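3.2 Where people set things down

Kitchens are wonderful places to study habit, and the households of Westeslow were generous enough to let us look closely at theirs. We visited 16 homes in January and asked the people in them to keep a paper diary of every meal they prepared, with a note on which surface they used first. The diaries came back stained, folded and full of detail - far more than we had asked for.

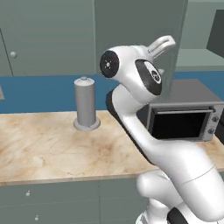
Figure 4. A countertop with a marble pattern, in a rendered kitchen.

The counter was the first stop for most breakfasts. Bread, keys, mail and school papers all landed there before any food was made, and in 12 homes the same corner was used every morning. We call this the landing corner. It was rarely the largest free stretch of counter, and it was nearly always the one closest to the door people came in by.

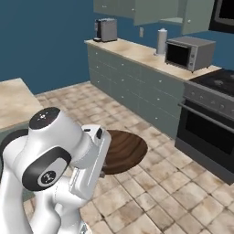

Tables told a different and richer story. In the Tikus apartments, where kitchens are narrow, the table took over as soon as chopping began, and it stayed in use until the dishes were done. Shape mattered a great deal to the people who wrote to us. A round top like the dark brown one here, with its rings of wood grain, has no corner to claim, and diary keepers with round tables wrote more often about moving things out of each other's way. They also wrote more about talking while they cooked, a link we would love to see tested in a larger sample.

We presented these early results at an open evening in the Dervishi building, and the discussion ran well past 60 minutes.
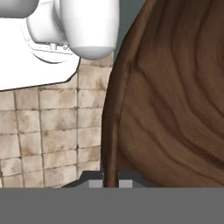
One resident objected that we had made too much of shape, and that in her home the table was used for chopping only because the light was better there. We think this is an excellent point. Lighting was not recorded in the first round, and the second round of diaries has a line for it.

Storage came up again and again in the same discussion, and we added it to the coding scheme used for the Wurudari homes. 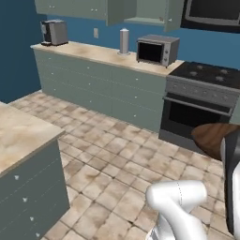

Does a cabinet close to the counter keep the counter clear? Only for things used less than once a day; daily items stayed out on the counter wherever the cabinets were.

The 33 entries that mention cabinets are treated separately in Section 3.3.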